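About Malhotra

Malhotra helps people buy and sell small online stores. We opened in Brustham with 2 staff and a short list of sellers. There are now 6 of us.

We list stores that make at least $800 a month in profit.

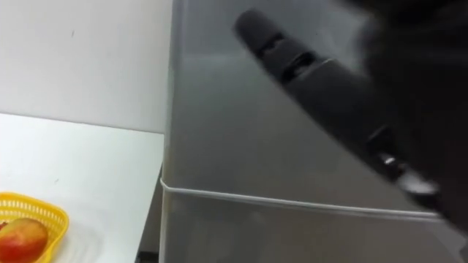 A gray stainless steel appliance, close up.

Before a listing goes live, we go through the seller's bank records, ad accounts and supplier bills. Most stores on our list sell home goods or pet supplies. Buyers can read the full file once they sign a privacy form.
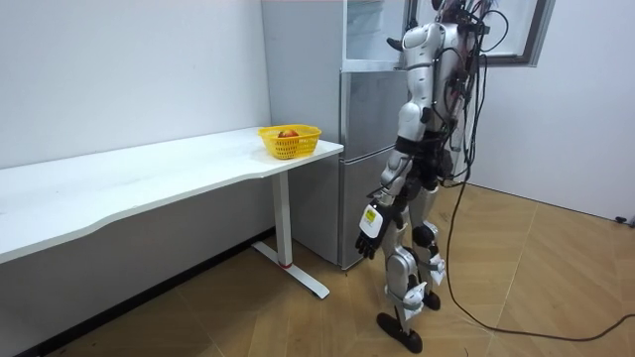 Sellers pay a flat $200 listing fee and a commission when the store changes hands. Buyers pay us nothing.

Our office is on the Vurketness side of town. Phones are open until 5 p.m. Our sister site, Drasilholm, handles domain names.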